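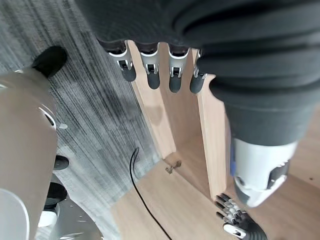 Ginette Millet wrote to me in April to say that I was wrong about hand-me-down recipes, and that a recipe card with no measurements on it is no gift to anyone. Her grandmother's cards, she said, were full of phrases like "flour until it feels right" and "bake till done," and she had spent the better part of her married life ruining perfectly good butter trying to work out what they meant. She would have traded the whole box, ribbon and all, for one honest set of numbers.

I have been carrying that letter around in my coat for weeks now, and I've read it on the bus more times than I'd like to admit. It's a good letter. It is also, I think, mostly right, and I want to say so before I go on to disagree with it, which I'm going to do at some length (those of you who have been reading this column for a while will have guessed as much and may want to put the kettle on).

My last piece was about my aunt's onion tart. I said that she had never once written it down, that I had learned it by standing next to her on a stool, and that I was glad of it. Ginette took this to mean that I look down on people who cook from the page. I don't! I own far too many cookbooks. There are two stacks of them beside my bed, where a sensible person would have a lamp, and I read them the way my neighbor reads mysteries, straight through to the index. When I want to make something I have never tasted, I weigh everything and I set a timer and I do exactly what I'm told. I would no more guess my way through a sponge cake than I would guess my way through my taxes.

But a tart you have eaten since you were small is another matter, and this is where Ginette and I part company a little. You already know how that tart should taste. You know how dark the onions get, even if you couldn't put a name to the color. What the card has to do is remind you, and for that "till done" can be plenty. My aunt's neighbor, Thierry Joly, kept his recipes on the backs of envelopes, and the longest of them ran to eight words. One of those words was "careful." He made the best quince jelly on our street, and when his daughter inherited the envelopes she made it nearly as well, and I am sure it helped that she'd been underfoot in that kitchen every fall of her childhood.

The trouble comes when the card travels further than the kitchen did. Ginette never stood on the stool. Her grandmother lived a long train ride away and died when Ginette was six, and then the box arrived, and everybody said how lucky she was. I hadn't thought enough about that. I had been writing as though everyone with a box of cards also had the afternoons that went with it, and plenty of people don't. Families move. People fall out with each other over a piece of furniture and don't speak for 20 years. Some cooks never wanted company in the kitchen in the first place, and I can't blame them, having once tried to roll out pastry with three nephews helping.

So what should a person do who has a good dish in her hands and somebody coming up behind her who might like to have it someday? I've gone back and forth. My friend Dorian Lemaire thinks the answer is to write down everything, and he has done it: his instructions for lentil soup cover four pages, with a paragraph on how to choose the carrots. I have cooked from them. It was very good soup, and I felt the whole time as though I were assembling a bookcase. I kept running back to the page to see whether I was allowed to stir. By the end I knew a great deal about Dorian and not much more about soup, though perhaps if I made it again (and I mean to, once the weather turns) it would start to feel like mine.

What I'd like to see more of is the recipe with numbers and talk in it both. Give me the weight of the flour, please, for Ginette's sake. Tell me the size of the pan, because nobody's grandmother ever did and it matters terribly. And then tell me what you fuss over. My aunt always stopped talking when the onions were close, and she'd lean down and listen to them, and if you asked her a question just then you got a wooden spoon waved at you. I can give you the oven temperature for that tart, and I will, to anyone who writes in. But I'd be leaving out something useful if I didn't mention that the onions get quieter shortly before they're ready. It took me years to notice what she was listening for.

I'll say one thing more in favor of the bad old cards, vague as they are. They left room. A card that says "flour until it feels right" has to be finished by whoever is holding it, and what Ginette made out of hers, after all that butter, is a walnut cake she now bakes for every birthday in the family. She told me so in her second page, rather crossly. It isn't her grandmother's cake. She's certain of that, because an elderly cousin tried it and said it was nothing like, and then asked for another slice.

She hasn't written it down yet. I asked, when I answered her, and she said she'd been meaning to but that she does it mostly by feel these days and would have to stop and weigh things, and there was always somebody waiting to eat. I've sent her a pack of blank cards and a stamped envelope. If the recipe comes I'll print it here, with her permission and with the pan size, and those of you who bake can tell me how you get on.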